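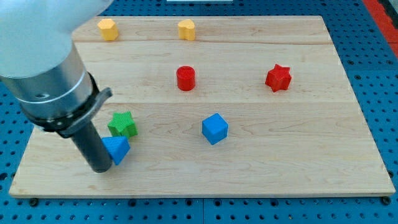
## 유아 블록 직접 출력해서 쓰는 분 계신가요? (판 포함)

**밤톨아빠** · 일요일 오전

모양 블록을 사지 말고 집에서 3D 프린터로 뽑자는 얘기가 자꾸 나와서 글 씁니다. 노랑, 빨강, 초록, 파랑으로 별, 하트, 원기둥, 정육면체, 삼각기둥, 오각형 정도면 된다는데요. 솔직히 저는 반신반의합니다. 시판 나무 블록 세트가 18,000원이면 되는데, 필라멘트값에 출력 시간에 실패한 것까지 치면 뭐가 남는지 모르겠어요. 게다가 겉면에 골이 그대로 남잖아요. 다들 "질감이 있어서 좋다"고 하시는데 사포질하기 싫어서 하는 말 아닌가요?

참고로 애는 네 살이고, 쓸 자리는 거실 낮은 상입니다.

---

**느린목공**

블록은 모르겠고 판 얘기만 하겠습니다. 단풍나무 계열 밝은 판재를 세 폭으로 이어 붙이면 보기는 좋은데, 이음매에 신경 안 쓰면 겨울에 벌어집니다. 난방 들어가는 10월부터 시작이에요. 저는 Valtemum 집성판을 샀다가 한 철 만에 이음매에 손톱이 들어갔습니다. 상품 설명에는 "변형 없음"이라고 크게 적혀 있었고요. 그 뒤로 그런 문구는 안 믿습니다.

밝은 판 위에 원색 블록을 올리면 색이 잘 보이는 건 인정합니다.

---

**mintgarage**

> 사포질하기 싫어서 하는 말 아닌가요?

맞는데요 ㅋㅋ 그래도 골이 있는 쪽이 덜 미끄럽긴 합니다. 저희 집은 매끈한 원목 블록이랑 출력 블록을 같이 쓰는데, 애가 쌓을 때는 출력한 걸 집어요. 원기둥은 세워 놓으면 윗면이 평평해서 그 위에 정육면체도 올라가고요.

하트는 비추입니다. 아래가 뾰족해서 세우는 건 포기해야 하고, 눕혀 놓으면 그냥 납작한 기둥이에요.

---

**밤톨아빠**

애가 그걸 집는 게 골 때문인지 색이 진해서인지는 모르는 거 아닌가요. 같은 색, 같은 크기로 비교해 보신 건 아니죠?

---

**mintgarage**

네 살짜리 상대로 논문 쓸 생각은 없습니다...

---

**삼거리철물**

밤톨아빠님 말이 까칠하긴 해도 틀린 말은 아니에요. "소근육 발달" 붙여서 파는 세트들, 근거 물어보면 대답하는 데가 없습니다. Trudeck 도형 세트도 상자에 효과가 여덟 줄 적혀 있길래 문의했더니 "일반적인 놀이 효과"라는 답이 왔어요. 그 말이면 냄비 뚜껑도 되죠.

출력 블록에서 제가 걱정하는 건 세척입니다. 층 사이에 때가 끼면 물티슈로는 안 닦여요. 노란색이 제일 먼저 티가 납니다. 칫솔로 문지르면 좀 나은데, 그걸 매주 할 사람이 몇이나 될까요. 입에 넣는 나이면 저는 안 줍니다.

---

**구름빵셋**

저는 반대 의견이요. 사는 세트는 하나 잃어버리면 끝인데 출력은 그것만 다시 뽑으면 됩니다. 별 하나에 재료비 400원 들었어요. 초록 별을 소파 밑에서 못 찾아서 두 번 뽑았는데 결국 초록 별이 세 개가 됐지만요.

색은 네 가지면 충분해요. 같은 별이라도 빨강, 초록 두 가지로 있으면 "모양은 같고 색은 다른 것 찾기"를 할 수 있습니다. 파란색도 정육면체랑 삼각기둥 둘로 해 두면 반대로도 되고요.

---

**밤톨아빠**

그 400원에 프린터값은 안 들어갔죠?

---

**구름빵셋**

프린터는 원래 있던 거라서요. 없는 분이 블록 때문에 산다고 하면 저도 말립니다.

---

**느린목공**

판 밑에 까는 것도 좀 생각하세요. 타공판을 눕혀서 작업대 상판으로 쓰는 분들이 있는데, 구멍 격자가 촘촘해서 작은 조각을 흘리면 성가십니다. 그 위에 나무판 한 장 올려 쓰는 건 괜찮다고 봅니다. 다만 맨바닥끼리 닿게 두면 밀려요. Dirko 미끄럼 방지 패드를 붙여 봤는데 한 달쯤 지나니 접착면이 밀려 나와서 떼느라 고생했습니다. 지금은 1,000원짜리 고무발을 나사로 박아 씁니다.

---

**삼거리철물**

고무발 나사는 길이 꼭 재 보고 박으세요. 얇은 판에 긴 나사 썼다가 윗면으로 뾰족하게 올라온 걸 두 번 봤습니다. 그리고 애 쓰던 판을 나중에 도마로 쓰겠다는 분이 가끔 계시던데, Sabatier 칼 들고 오셔도 그건 안 됩니다. 마감재가 뭔지도 모르잖아요.

---

**mintgarage**

갑자기 도마가 왜 나와요

---

**밤톨아빠**

의견 감사합니다. 일단 원기둥이랑 정육면체만 이웃한테 부탁해서 받아 보고, 같은 크기 원목 블록이랑 섞어서 줘 보겠습니다. 색도 최대한 맞춰서요. 하트는 빼고 별은 보류. 판은 집에 있는 거 그냥 쓰려고요. 애가 사흘 만에 안 쳐다보면 그것도 여기에 그대로 적겠습니다.

---

**구름빵셋**

별은 넣으세요. 저희 집에 초록색 남는 거 있어요.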